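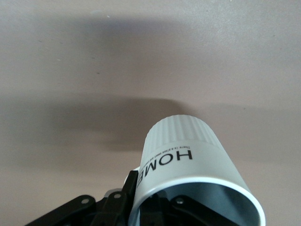 Adlow G2 two-finger gripper: slip fault under tilt

Reviewed by Delyth Lewis, 30 December 2024

The G2 is Adlow's lower-priced parallel-linkage gripper, sold with a controller, a wrist camera bracket and a set of bare metal fingers. We bought one in July for bench handling of household crockery. It has been on the arm ever since, and most of this review concerns a single fault that we have not been able to clear fully.

Build and fitting

Fitting is simple. The flange pattern matched our arm without an adaptor and the cable leaves the body on the side away from the camera. The link plates are flat and black with round holes through them, and they wipe clean. Play at the fingertips was small when new and has not grown. The manual is short and has no section on fault codes, which are listed only on the Adlow support pages.

The fault

With an upright cup the gripper holds well. The trouble starts when the wrist rolls the cup past horizontal, as it must for pouring or for racking upside down. In that position the motor current drops, the controller reports "grip held", and the fingers relax. The cup then turns between them or falls. We lost 2 mugs before we stopped running the tilt step above a hard surface.

The test cup is white and cylindrical, with a ribbed band near the base and smooth wall elsewhere, printed with the word HOME. Slip was worst on the smooth wall. Moving the grasp towards the ribs delayed it but did not prevent it. A plain steel beaker behaved in the same way, so we do not blame the glaze.

Cristian Tamayo logged the current and found the cause. After the fingers stop moving, the controller starts a power-saving timer and cuts the holding current when it runs out. A slow tilt takes longer than the timer allows. The status flag is read from finger position alone and does not change until the object has already moved. Any program that trusts the flag will carry on with the motion.

This is a safety matter as well as a nuisance. Amna Lodhi had a hand below the wrist when the second mug came down. She was not hurt, but we now treat "grip held" as unproven and keep hands out of the area until the arm has stopped and the object is resting on something.

What Adlow said

Support answered within 2 days and sent firmware that lets the timer be lengthened. It cannot be switched off. The longest setting covers our pour, though not a pour followed by a pause. The body also runs noticeably warmer at that setting. A request for a current-based status flag has been passed to their developers and we have heard nothing since.

Workaround

We resend the close command at intervals throughout the tilt, which restarts the timer. It costs a small twitch of the fingers each time. The twitch is harmless with an empty cup and unwelcome with a full one. Caradog Gape has also fitted rubber sleeves to the fingers for the heavier mugs.

Compared with the Jarman

Our older Jarman gripper is bulkier, slower to close and considerably dearer. It holds current until told to let go, and it has never dropped a cup during a tilt.

Verdict

Suitable for upright pick and place. Not recommended for pouring, inverting or any work over people until the status flag is corrected. 2 out of 5.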